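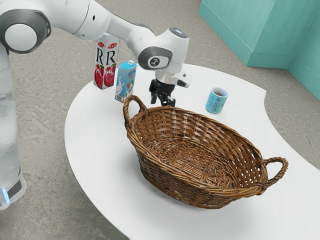 Putting the Groceries Away: Can a Machine Do It Yet?

Saturday, April 1, 2023

Two cartons, a mug and a wicker basket. That's the whole chore in the render up top, and if you're thinking any kid could do it before breakfast, well, yes, mine did, for a gold coin and a go on the iPad. The arm is another matter. I've been fiddling with simulated kitchens most evenings since November and I finally have enough to put on a page, so come in and have a look. There's only the one picture so far (my poor old computer takes its sweet time rendering), and the rest of the gallery is notes on the bits I find interesting.

The basket

I wanted something with handles, because everybody I know carries things around the house in something with handles. Woven is lovely to look at and a pain to work with. The rim is the bit you have to clear, and the two loops stick up and out just where a clumsy wrist wants to swing through. Emmett Doucet, who got me into all this, told me to swap it for a plain box and save myself a fortnight. I said no, and then I lost the fortnight.

The tall carton

Pomegranate juice, standing at the back left, and the tallest thing on the table. Tall is trouble! If you pinch a carton near the top it wants to tip, and if you go lower you need room for your fingers beside whatever's next to it. People do a sort of half-tilt, half-lift without thinking about it. Try it with your own fridge door open and watch your hand, it's quite something.

The milk

Shorter, with a screw cap on the sloped top, and parked right behind one of the basket handles. I love this one as a test. A person would reach over the handle or nudge the basket out of the way with the other hand, and an arm on its own hasn't got another hand. I keep coming back to this with household chores: so many of them are secretly two-handed jobs. Opening a bin bag. Folding a fitted sheet (I can't do that with two hands either). Getting the lid off the Vegemite.

The mug

Off by itself at the back right with clear table all round it. You'd call this the easy one and you'd be mostly right. It's small and round, and a two-fingered gripper can come straight down on it with one finger inside the rim and one outside. My worry is what happens next, when it has to share a basket with a full litre of milk. I'd put the mug in last. My partner would put it in first and pack around it. We had a proper argument about this.

The gripper

Open, pointing down and holding nothing, just behind the far side of the basket. I have a soft spot for this moment in any chore, the little hover before you commit. Two fingers is not many. I spent a whole Sunday with my own hand taped up so only my thumb and pointer worked, and I managed the dishes, sort of, and gave up on shoelaces.

The table

White, with a curvy edge that scoops in on one side like a kidney dish. I chose it because a straight bench is too kind. If you're packing near a curve, "just slide it over a bit" can mean the floor.

So, are we there yet?

I ran 200 practice goes at the mug on its own and was pretty chuffed with how they went. The two cartons, less so. My honest feeling is that picking up one thing you already know about, on a tidy table, is close to being a solved problem. Unpacking the shopping in my kitchen, with the dog underfoot and a bag of mandarins split open on the bench, is nowhere near it. Shop floors might get there sooner. Stelios Christodoulou used to do the night fill at a supermarket and he reckons 15 minutes of his old shift would break any machine going, mostly because of squashed boxes and labels facing the wrong way. He also says he'd happily have handed over the milk fridge.

If you've had a crack at something similar, real or simulated, send me a note through the contact page, especially if you've found a decent way to deal with basket handles. Next up I'm trying a tea towel over the lot, which Emmett says is cruel.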